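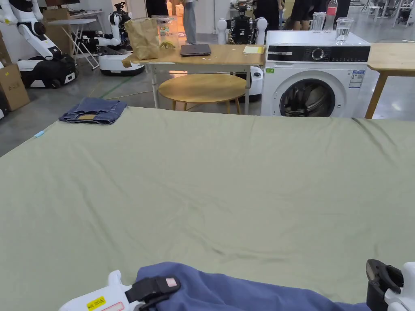

Folding on the green sheet, jeans already done.

Diary > Flat > Laundry

8 October 2018

Nadiia has been reading about folding again. Her position is that clothes should be folded on a big flat cloth, never on the bed and never on your knee in front of the television, and that if we all did it this way we would stop losing half an hour every morning digging for a clean shirt. I have my doubts. I have lost plenty of half hours in my life and very few of them went to shirts.

Still, the green sheet is out. It's the old double one I bought when I lived on Grilstead Road, and it was never a good sheet to sleep on. As a folding surface I'll give it a pass, barely. The method assumes a smooth surface, and that sheet has never been smooth. You pull one side straight and the ripples go and sit on the other side. I pointed this out and was told that ripples don't matter. Then why do we need the sheet?

The jeans came out fine, I admit. Folded into a block with the leather patch showing at the waistband, parked at the far left edge. But jeans will hold any shape you put them in. A folded pair of jeans proves nothing about a system. The blue thing is the real test, and it was bunched up at the near edge the last time I looked. Soft cloth does what it likes.

What bothers me more is the table behind. All this care goes into a waistband, and three steps away there is a crumpled paper bag, a yellow notepad, the laptop, and little bits of white paper all over the top. There's a yellow toy figure in there too. I asked whether the book has a chapter on scraps of paper. It has one on drawers – 7 pages, with diagrams.

And the pitchers are on top of the washing machine again, one of them with water in it. I have said this before (see June, at length). A glass pitcher on a machine that spins is asking for trouble. Apostolos says the Welard hardly shakes at all, and that his mother kept a vase on hers for years. I would like to hear from the vase.

Rent went out this morning, 1132, so that's done. Suha rang about the weekend and I told her we were busy folding, and she thought I was joking.

I'll give it until the end of the month. If I can find a matching pair of socks in under a minute on a cold morning, I'll say so in here, in ink. Until then I'm keeping my chair with the clothes on it – it has never let me down. Must buy detergent tomorrow, and a lid for the clear box.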